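Subject: Re: [tablesetting] Mismatched plates on a printed cloth
Date: Wednesday, May 27, 2020

On the Tabrizi list someone wrote:

> I've stopped buying sets. Get whatever white plates
> you like, one at a time, put them on a pink cloth and
> they'll look like they belong together. Jesico had
> open stock at 234 a plate and I'd still say skip it.
> Nobody at the table can tell.

I'm not convinced. White goes with white until the plates have something printed on them, and then you have a pile of small pictures arguing with each other. I tried it on our round-edged table with the pale pink printed cloth, which already has plenty going on.
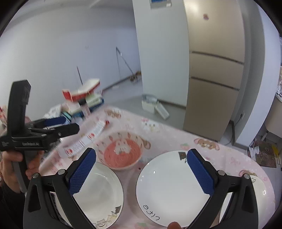

White plates on the pink cloth. "Life" on the big one, cats on the deeper one at left.

The thin dark rim on the big plate is fine. I could live with the lettering too, except that it reads upside down from one side of the table, so somebody always gets the wrong end of it. The cats I like, but on a plain cloth. And a deep plate next to a flatter one never stacks right — ask anyone with a narrow cupboard.

As for the price, Koro wanted 100 for a plain cloth last July and I walked out. I may go back. Has anyone washed one of theirs more than a few times? The Fliritz one I had before went limp at the hem and I don't want another.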